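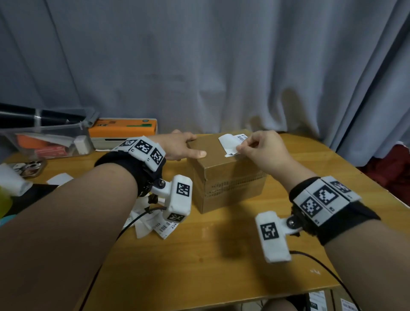
3. Preparing the timing tags and race numbers

This section is for the organizer of a road cycling race who uses the Vudau timing system for the first time. Please read it to the end before you begin. One person can prepare a start list of 600 riders in one day, but it is more comfortable with two.

3.1 Before you start

You need the final start list, the race numbers, the timing tags and the Novex desk reader. The tags are supplied on rolls, and each tag has its own code.

Note: The tags for road races and the tags for time trials are different. Road race tags have the letter R after the code. Do not mix them in one event.

3.2 Connecting the desk reader

1. Connect the reader to the computer and wait until the light becomes green.
2. Open the Vudau program and choose Event, then New event.
3. Enter the name of the race, the number of stages and the distance of each stage.
4. Import the start list. Riders without a license number are shown in red. You can correct them now or later, but always before the first stage.

3.3 Attaching the tags

1. Put the race number on a flat, dry table with the printed side down.
2. Remove the tag from its backing paper. Hold it only by the edges.

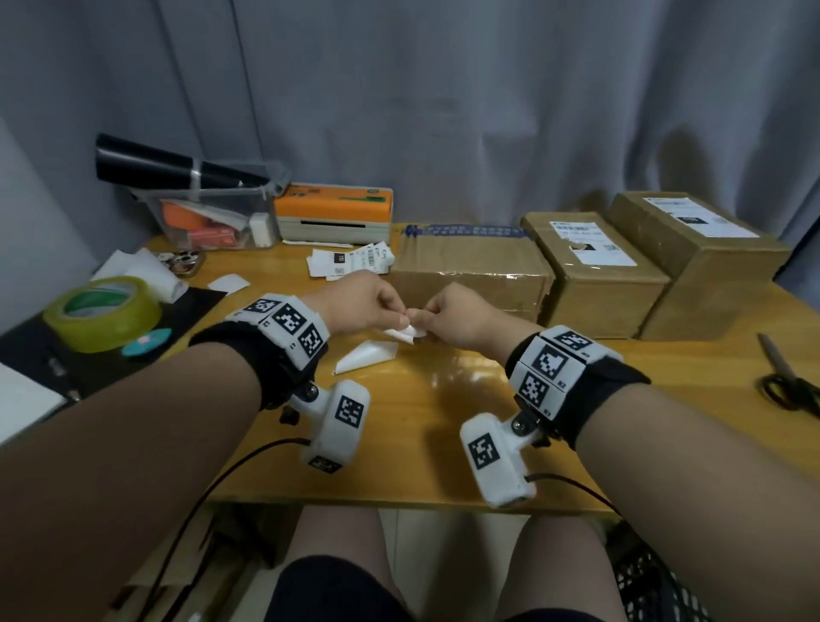
3. Place the tag in the upper half of the race number, at least 2 cm from the pin holes.
4. Press on it with your thumb for 9 seconds.
5. Hold the number over the reader. The name of the rider appears on the screen – check that it is the correct one.
6. Click Confirm and take the next number.

Caution: Do not fold the race number across the tag. The antenna inside is thin and it can break, and then the rider will have no finish time.

3.4 Spare tags

Keep about 365 m of distance between the spare tags and the finish line during the race. If they are closer, the finish antenna may read them and show riders who are not there. When a rider changes the number between stages, open the rider's page, choose Replace tag and read the new tag. The old times stay in the results.

Last change to this section: Nov 15, 2024 (Nilmini Munasinghe)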